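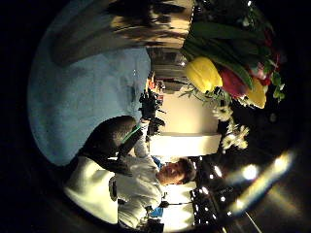
Marianna Kołodziej objected at the end of the last session that a fan account is also part of the publicity machine, and that we had been treating fans as if they only ever receive celebrity news. She is right, and the notes for this unit have been changed to take it in.

Unit 4: Celebrity news and the apology cycle

Reading: Tokarz, chapter 2, and the handout on sourcing from April. Bring both.

Terms used in this unit

Trigger: the post, interview or old clip that starts the story. It may be years old when it comes back into circulation.

Pick-up: the first report by an outlet with paid staff. Before pick-up there may be a great deal of talk but no story in the sense used on this course.

Holding line: a short statement, usually from a publicist, which confirms that the celebrity knows about the matter and says very little else.

Return: the first ordinary post or public appearance after the apology. Entertainment sites often report this as news in its own right.

The case from the lecture

We followed one story about a television presenter through 34 articles. Only 4 of them contained a quotation obtained by the writer. The rest took their quotations from the presenter's own account or from each other. Two articles gave the same remark to different people, and neither was corrected.

Look at the verbs in the headlines. "Slams", "breaks silence" and "hits back" were all used for a single reply of nine words. The reply itself was mild. Trilok Grewal's point in the seminar was that the verb is chosen before the quotation is read, and several of the drafts we looked at bear this out.

Fan accounts

Bogdan Baran's sheet lists 243 fan posts on the same story. Sort them into these groups before the seminar:

Posts passing on a report
Posts defending the presenter
Posts giving new material, such as an old clip or a screenshot
Posts attacking another celebrity or another group of fans

Some posts belong in more than one group. Mark these and keep them in. The third group matters most for Marianna's objection, as journalists took material from it without naming the account.

Written task

Choose one celebrity apology and write 600 words on how it was reported. Give the trigger, the pick-up and the return. Name your sources in full, and say where an article relies on another article. Do not guess at whether the apology was sincere.

Hand work in to Danuta Tokarz by noon. Questions about the sheet go to Bogdan.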